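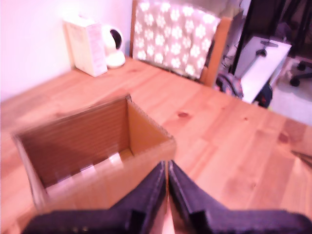 Home | Stories | Archive | Submissions | Contact

The Clestalton Inventory

Print this page | E-mail this story

The procedure for closing a household is set out on the second page of the Larkevard form, under Contents, Disposal of. The form was written for warehouses. It asks for pallet weights and a dock number. I wrote N/A in both fields and started in the kitchen.

My aunt's flat in Clestalton has two rooms and a kitchen. The lease ended on Monday at noon. The key was to go back through the agent's slot in a labelled envelope, and the movers were booked for the table, the bed and whatever I had boxed by then.

The table is pine. It carries a small round knot near the middle and a larger, redder one off to the side, and as a child I was told the large one was Jallotdale and the small one was us. Distances were measured in teaspoons laid end to end. By that scale Jallotdale was a long drive, which agreed with the odometer.

I set the first box on the table and checked the base. A strip of shiny tape ran across the floor of it. I pressed on the cardboard with the flat of my hand, first at the centre and then at each corner, and it held. My aunt would have added a second strip at right angles to the first. I added it on the outside.

Load order is heavy items down, light items up, voids filled. The enamel colander went in first, inverted, with the cake tins nested under it. The form wanted a line for every item and a condition code from A to D. I coded the colander C – chipped at the rim, serviceable. I coded the tins B. The next thing in the cupboard was a jar of rubber bands sorted by diameter, and the form had no code for it, so I left the line open.

By three in the afternoon I had reached line 258. The sideboard accounted for most of them. She had kept the manual for every appliance she had ever owned, including a Puma twin-tub washing machine that went to the tip before I started school. The manual was in good order. On the inside cover she had recorded each service in pencil, with the drum hours, and against the last entry she had written: Bearing. Not worth it. Good machine.

I read that several times. Then I coded it A and put it in the box with the tins, although paper should not travel with metal.

The wall behind the table goes a pinkish colour late in the day. I had forgotten this. It starts in the corner and moves along at a rate you could plot if you had the patience, and she did once, with pencil ticks on the skirting board and the hour beside each. There are 19 ticks. I found them when I knelt to pick up the tape. The agent's checklist requires all marks to be removed from painted surfaces. I had sugar soap and a sponge in the bucket.

I made a line 259. Ticks, pencil, skirting board, north side. Condition A. Under Disposal there are 3 options: retain, transfer, destroy. I ticked transfer and wrote the agent's name as recipient.

The kettle was already packed, so I drank water from the tap out of my hands. I taped the box shut, both directions, and wrote KITCHEN on two sides and the top in capitals. Then I sat at the table until the colour reached the window frame, and noted the time.

Contact us | Copyright the author. All rights reserved. | Back to top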